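Kitchen and Hall Tips for a Candidates' Night

Our hall has held a candidates' meeting before every council election for years, and the kitchen side of it always takes more work than the speeches. These tips come from the last few, at Drolden and at the smaller hall in Prarska. The debate itself is someone else's job.

Before the night

Ask each campaign how many helpers they are bringing. They will all guess low. We set out chairs for 152 and cater for the same number, whether or not the mayor's race looks close.

Keep the tea table well away from the pamphlet table. Voters with a full cup can't pick up a flyer, and wet flyers stick to the floor.

Glasses and cups

Store stemmed glasses where they won't be knocked, and check the rims for chips before they go out. Plastic ones are fine for a crowd. Candidates at the front table should get a tumbler with a heavy base, as people wave their arms when they talk about rates.

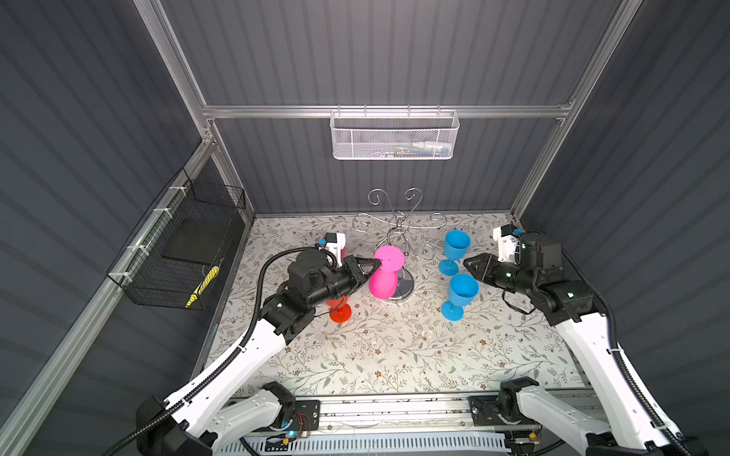
Pink wine glass, foot up on the floral table.

Rinse glasses in hot water straight after washing and let them drain before you reach for a tea towel. For cloudy glass, soak in one part white vinegar to three parts warm water, then rinse well. Don't put vinegar on anything with a gold or silver rim.

Tablecloths

Patterned cloths hide tea stains better than white ones. If coffee goes over, blot it, run cold water through from the back, then wash as usual. Candle wax from the Makris Room tables comes off with ice and a blunt knife. 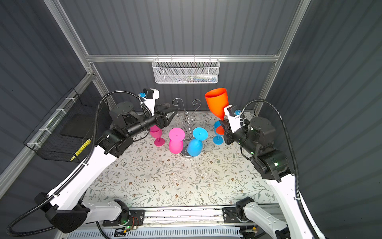

Urn and power

Fill the urn by 5 pm if doors open at 7. Ours takes an hour and a half from cold. Don't run it and the sound system off the same power board – we lost the microphone halfway through an answer on parking that way. A 1000 watt kettle is enough as a backup.

For a long extension cord, tape it down along its full length with cloth tape. Packing tape leaves a residue, which needs eucalyptus oil to shift.

Printing and signs

Print 400 copies of the running order, half size, two to a page. The ward newsletter goes to 3000 homes, so put the start time in there and save on posters.

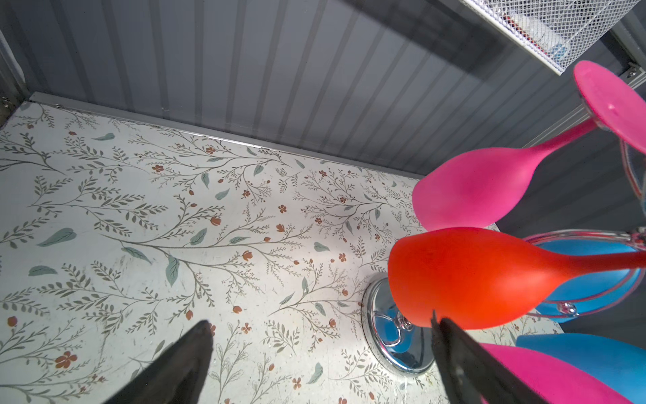

Put the rule about question time on the same sheet as the running order: one minute each, no follow-ups. We used to read it out and half the room missed it.

Afterwards

Take down every party's signs the same night, including the ones on the fence. Leftover corflutes make good drawer liners and seedling trays. Vesto bins go out by the side gate, lids closed, and the kitchen key goes back in the lockbox.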